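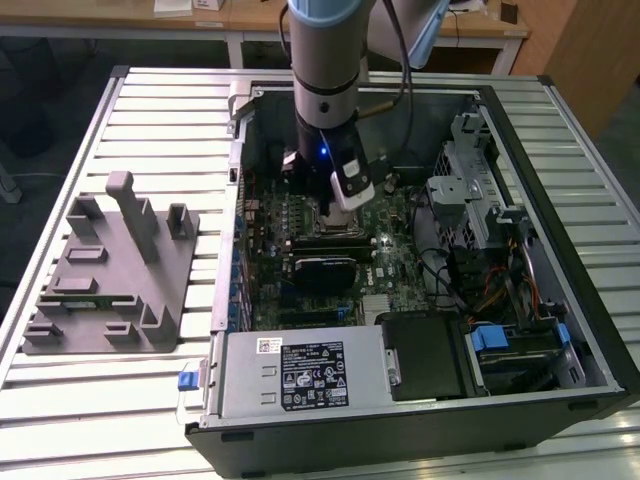

Week 6 handout: reading a vendor's offer for automated PC teardown

Course notes, R. Escobar. Read before the seminar.

The product under review is the Trondum cell from Pavora, sold as a service to refurbishers. You pay a monthly fee, they install one arm with a gripper and a wrist camera, and the cell takes parts out of used desktop towers. The brochure says it "handles any tower." Keep that phrase in mind.

1. What the work looks like

The tower goes on its side on a slatted table with the side panel off. The arm comes in from above, down to the processor area, with the gripper right over the CPU cooler. Look at how little room is left there. The memory modules and graphics card are close by, and cables run toward the drive bays. A person tilts a wrist and feels for the clip. Ask what the arm does when the clip is stiff.

Note also the Dell board and the blue latches and drive handles. Touch points in a bright color are a gift to a vision system -- plenty of cases have nothing of the kind. A demo on one sort of machine tells you about that sort of machine.

2. The numbers

Pavora quotes 831 units processed at the Hasdale site in July. The brochure doesn't define "processed." Removing one memory module might count. So might a unit handed back to a technician after 2 failed grasps. Onni Pitkänen asked them for the failure log and got a slide.

The 2000 units a month on the pricing page is a capacity figure. Nothing in the offer shows a site reaching it.

3. What the fee leaves out

Opening the side panel. Fixtures for new models, quoted separately by Huttunen. Damage to resalable boards, which the contract (clause 13) puts on the customer. I'd read that clause twice.

4. For the seminar

Bring one page. List the claims you would want tested, and say what test would change your mind. "It looked smooth in the video" will be sent back. Assume your own mixed pallet of towers, dusty ones included -- the vendor gets no say in which come first.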